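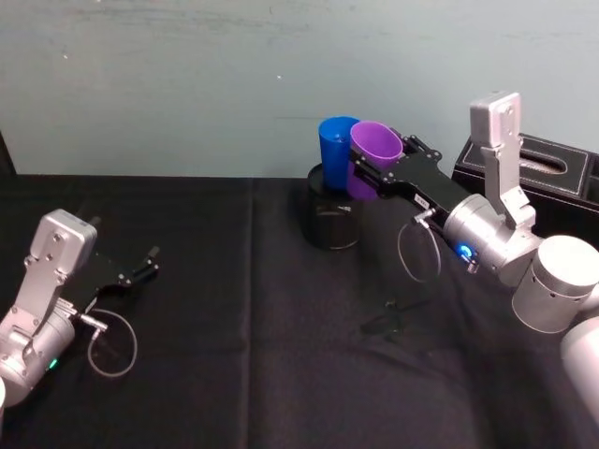
Three hundred by Friday was never going to happen, according to Urmila Mishra, and she went on saying so while she took her coat off. Jurnham wanted 300 good ones of the cup task. They had 229, and she would bet her lunch that half of those were garbage.

"They're not garbage," said Santosh Bhatia. "They passed."

"Passed what?"

"The check."

"The check asks if the cup ended up in the right place. You could throw it there."

Santosh didn't answer that. He had his hands on the two leader arms and he was trying to keep his shoulders down, the way the Ekton people had shown them on the first morning. Shoulders down, breathe, don't rush the grasp. The Ekton people had been very keen on breathing. Then they had gone home and left a binder.

He brought the right arm in, closed on the purple cup, moved it, opened. The left arm sat there with nothing to do. He tapped the pedal and the counter went to 230.

"What did you do just then?" Urmila said.

"Moved the cup."

"No, before. You went past it and came back."

"I misjudged it."

"And that's in there now. Some machine in a kitchen is going to go past the cup and come back, every time, for the rest of its life, and somebody will write a paper about how it's thinking."

He laughed, but he looked at the pedal. There was a second one for throwing an episode away. He had used it a lot in the first week. These days he used it when he dropped something.

Botent, the firm that paid for all this, had sent a man in May to give a talk upstairs. The man said the model would take what was best in each of them. Santosh had put up his hand and asked how it would know which part was best, and the man said that was a great question. Urmila still brought it up. When the coffee machine ate her money she would say, great question.

She sat down at the review desk and started on yesterday's. She was quick, faster than anybody at Kushwaha, where she had sorted X-rays of welds for six years until they didn't need people to sort them. She had trained that one too, in a manner of speaking. She had clicked the boxes.

"Forty-one," she said after a while.

"What about it?"

"You stop. You're holding the cup and you just stop. Five seconds."

Santosh thought back. "My daughter's school called. I was looking at the phone."

"Was she all right?"

"She forgot her gym shoes."

Urmila played it again. He could see it over her shoulder, the arm out over the black cloth, perfectly still, as though something had occurred to it. Then it went on and finished the job.

"The check passed it," she said.

"Then leave it."

"I ought to pull it."

"That's 229 again."

She held her finger over the key. Outside, the ten o'clock delivery was backing up to the wrong door, beeping.

"I don't believe in any of this, you know," she said. "I want that understood."

"I know."

She moved her hand and opened number forty-two. Santosh put the cup back where it started, lowered his shoulders, and pressed the pedal.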